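From: Nesma Tazi
To: equipment-planning
Date: 15 March 2026
Subject: Re: Gripper budget, what are we ordering?

Hi all,

Cheng-en Hsu wrote:
> I have 3,638 left in the hardware line and it has to be committed
> before the April review. Khadija wants another Lovach hand-held gripper.
> Davina wants spares. Can somebody give me one list with
> quantities? I don't mind which way it goes.

Thanks for pushing on this, Cheng-en! I'd love a second Lovach as much as Khadija would (two people collecting at the same time, imagine!), but I think we should put finger padding first. I went back through the food wrap task on the white paper, and the pads on the tool we already own are in rough shape. The left one is the worse of the two, with torn flaps hanging past the end of the finger, and the right has loose strands along its lower side. 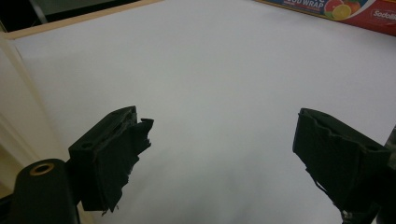 What I'd put on the order

1. Finger pad sets, 5 of them. Bellow quoted me 114 a set, and they come cut to size, so we can stop trimming strips on the bench.

2. One spare pair of bare fingers. Abdelilah is checking whether the mounting holes on the Cornex ones match ours. Please don't order these until he answers.

3. The second gripper, if the quote comes in under whatever is left. Khadija, could you ask Lovach for a price without the carry case? We never use the case.

I'd also like a line in next year's plan for wear parts. We budgeted for the tool and the tablet and put down zero for anything that rubs against a box all day, which was my spreadsheet, so I'll fix it. Davina, do you still have your notes on how long each set of pads lasted on the Jayasinghe project? Those would give us a real number to plan with.

I'm really excited about getting two stations going this spring. Send me changes and I'll turn this into a proper request for Cheng-en.

Nesma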